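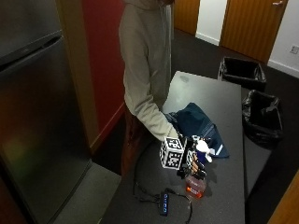 4. Sporttasche packen

Dieser Abschnitt gilt für die Stofftasche Listhorpe ohne festen Boden. Für das Modell mit Bodenplatte siehe Abschnitt 5.

Vorbereitung

4.1 Räumen Sie eine Tischfläche frei, auf der die Tasche und der Inhalt nebeneinander Platz haben.

4.2 Leeren Sie die Tasche vollständig. Drehen Sie auch das Seitenfach um und schütteln Sie es aus.

4.3 Legen Sie das Handtuch ausgebreitet hin und streichen Sie die Falten heraus. Bei Handtüchern mit Streifen an den Enden dienen die Streifen als Anhaltspunkt: Schlagen Sie das Tuch so um, dass sie aufeinanderliegen. Danach noch einmal längs falten und von der geschlossenen Seite her aufrollen.

Hinweis: Feuchte Handtücher nicht einpacken - der Stoff der Tasche trocknet von innen nur langsam. 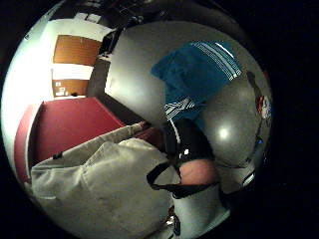
4.4 Legen Sie das gerollte Handtuch quer auf den Taschenboden. Es gibt der Tasche Stand und hält die Flasche später in Position.

4.5 Falten Sie die Kleidung auf die Breite der Tasche und legen Sie sie auf das Handtuch. Schuhe gehören in einen eigenen Beutel.

Trinkflasche

4.6 Prüfen Sie den Deckel. Er muss gerade auf dem Gewinde sitzen und sich ohne Kraft bis zum Anschlag drehen lassen. Halten Sie die verschlossene Flasche danach kurz waagerecht über das Spülbecken. Tritt Flüssigkeit aus, Deckel abnehmen, Gewinde abwischen und neu aufsetzen.

4.7 Stellen Sie die Flasche aufrecht an das Ende mit dem Trageriemen. Flaschen über 2000 ml passen nicht in die Tasche.

Achtung: Keine heißen Getränke einfüllen. Über 40 °C kann sich der Kunststoff verziehen, der Deckel schließt dann nicht mehr dicht.

4.8 Kratzer auf der Flasche sind unbedenklich. Bei Rissen die Flasche ersetzen.

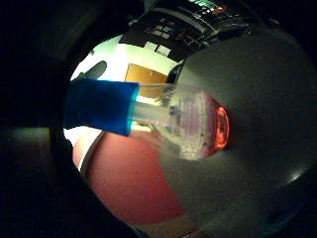

Marleny Huaranga merkt zu 4.7 an, dass die Flasche bei ihr auf dem Fahrrad regelmäßig umkippt. Sie packt deshalb das Handtuch zuletzt ein und wickelt es zur Hälfte um die Flasche. Das ist zulässig, wenn der Deckel frei bleibt und oben liegt.

4.9 Ziehen Sie die Tasche zu und heben Sie sie am Riemen an. Hängt sie schief, Kleidung umverteilen.

Zuletzt aktualisiert: Juni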